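Bolhas que encolhem e bolhas que crescem: o encontro sobre espumas em Giltomstead

Voltei ontem de Giltomstead com a cabeça cheia de espuma, no bom sentido! O encontro deste ano reuniu 153 inscritos num auditório apertado, e o assunto era um só: por que é que, numa espuma deixada em paz, umas bolhas engordam à custa das outras.

Quem abriu os trabalhos foi Omprakash Nautiyal, do laboratório Tripathi. Ele passou o inverno a acompanhar espumas planas, daquelas presas entre duas placas de vidro, e trouxe 64 sequências completas. A regra das espumas planas e secas é velha e bonita: o que decide o destino de uma bolha é o número de lados. Menos de seis, encolhe. Mais de seis, cresce. Com seis certinhos, a área fica na mesma (até que uma vizinha desapareça e baralhe as contas todas).
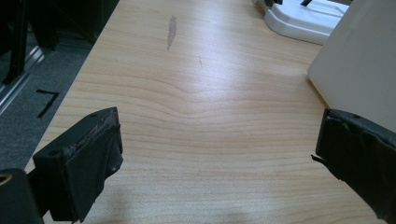

O gás passa de uma bolha para outra através da película, sempre do lado de maior pressão para o de menor, e é a curvatura da parede que denuncia a diferença. Parede reta, pressões iguais; parede arqueada, há gás a passar. Eu explico isto aos meus alunos com o que houver à mão, e o veio de um tampo de mesa serve lindamente: linhas quase direitas de um lado ao outro e, no meio, uma faixa que sobe e depois desce. Se aquelas linhas fossem películas, era na ondulação que eu ia procurar a diferença de pressão. A madeira não tem nada a ver com o gás, claro, mas o desenho ajuda imenso.

A parte nova do trabalho vem agora. Nautiyal deixou as espumas um pouco mais húmidas e viu a regra falhar devagarinho. O líquido acumula-se nas junções, onde três películas se encontram, engrossa os cantos e tapa parte da parede por onde o gás passaria. As bolhas pequenas são as que mais sentem, e houve uma que ele seguiu durante 364 minutos e que teimou em não desaparecer. Ficou a discussão da tarde inteira - e do jantar também, confesso.
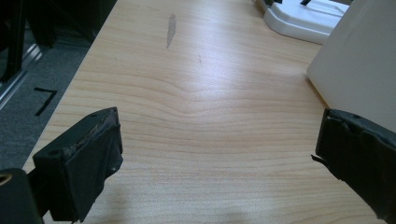 E uma bolha de cinco lados encolhe sempre, seja qual for o tamanho dela? Numa espuma plana e seca encolhe, e ao mesmo ritmo de área, seja grande ou pequena, enquanto mantiver os cinco lados.

O grupo de Dundisberg não ficou convencido com a explicação dos cantos grossos e suspeita do detergente, que pode mudar a permeabilidade da película. Vão repetir tudo com 28 misturas diferentes, usando a célula de vidro que a Lerex lhes montou, e prometem resultados para novembro. Eu aposto nos cantos, mas já perdi apostas destas. Quem quiser os resumos das palestras pode pedi-los à organização, que ainda está a juntar os últimos.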